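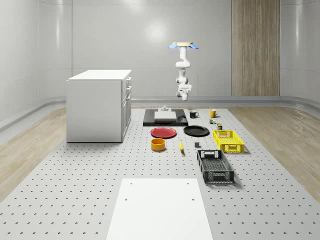 December 31, 2020. Varnish test, last of the year. Brelex panel still tacky after 12 days, which the can calls "quick." I want the finish to show grain, the way light brown wood looks against a glossy white wall, and so far it shows fingerprints — mine. Sanded back with 500, then 600.

Sikura oil next, on the offcut.

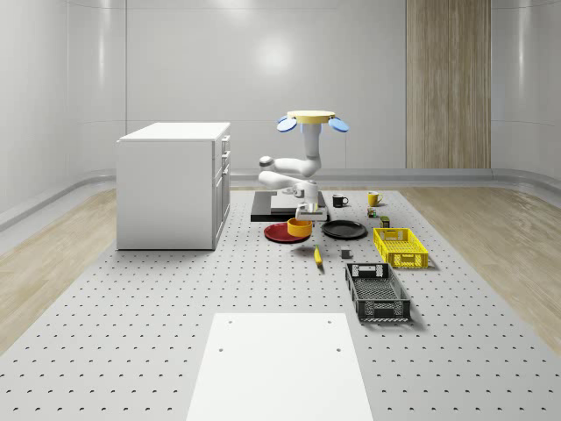 White cabinet, left side.

Vignesh Marar says thin coats. Vignesh always says thin coats. Ordered more Assunção wax anyway; due in March.
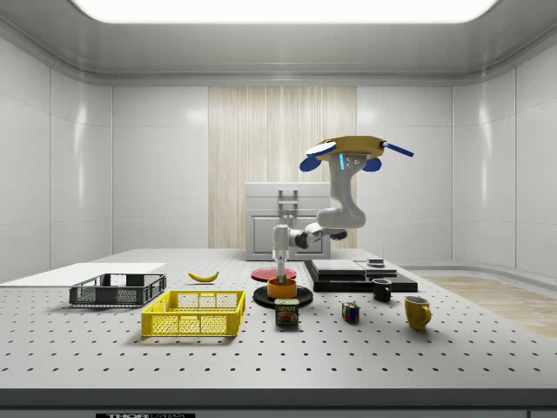

Orange container on the black plate, red plate behind.

Offcut at 76 degrees overnight. Do not touch it, me.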